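Clearing a False Grip Stop on the Holtham Folding Cell

Revised March 2018

A false grip stop occurs when the controller reports a lost garment while cloth is still held in the jaws. The display shows code 252 and the arm holds its position. Lightweight knits are the usual cause, as a folded hem can sit between the fingers without closing the contact switch.

Before approaching the cell, press the stop button and lock out the supply. Do not pull on the cloth while the jaws are under power.

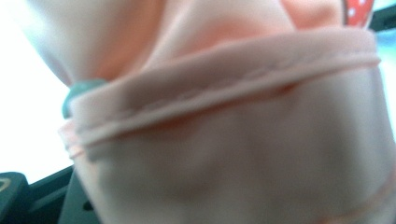

Support the garment with one hand and turn the release screw 2 full turns counterclockwise. Ease the fabric out along the line of the seam. Check the jaw faces for lint, thread and loose buttons, and wipe them with a dry cloth.

Restore power and open the Prulus panel. Under Grip, confirm that the closing value reads 108. If it does not, enter that value and save. Run one empty cycle at low speed before loading a garment.

If the code returns within the same shift, take the cell out of service and enter the fault in the maintenance log. Jaw switches must be replaced by authorized staff only.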